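Reference > Furniture > Office furniture > Desks

Home | Topics | A–Z Index | Contribute

Standing desk
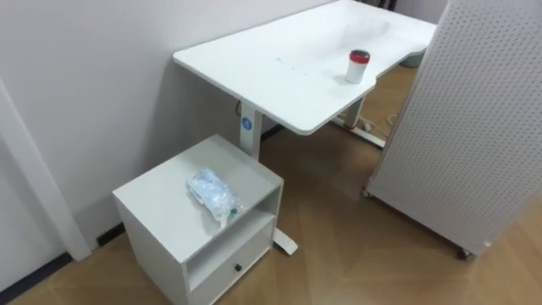
A white sit-stand desk with telescoping legs.

A standing desk is a desk meant to be used while on one's feet or perched on a high stool. Models that change height are usually called sit-stand desks or height-adjustable desks.

History

Tall writing desks were common in counting houses and libraries long before the modern office. Clerks worked at sloped tops with a rail for the feet, and ledgers were kept on a shelf above. Seated desks replaced most of them as typewriters spread. Adjustable frames came back into general office use late in the twentieth century.

Types

Fixed desks stay at one height. Crank desks are raised by turning a handle. Electric desks use one or more motors, with nested leg sections that slide inside one another. Desktop converters sit on an ordinary desk and lift only the keyboard and screen.

The maker Nuvodico sold a crank frame, the Iria, with 13 fixed stops. Its successor, the Rukico, had an electric drive and a top height of 112 centimeters.

Use

The work surface is commonly set near elbow height. Most guidance favors switching between sitting and standing over long periods of either. In a handbook for office planners, Aniela Tokarz and Urszula Tokarz suggest standing for 20 minutes at a time at first. Cables need enough slack for the full travel of the top.

See also: Drafting table, Lectern, Office chair, Treadmill desk

Shares: 112 | Comments: 5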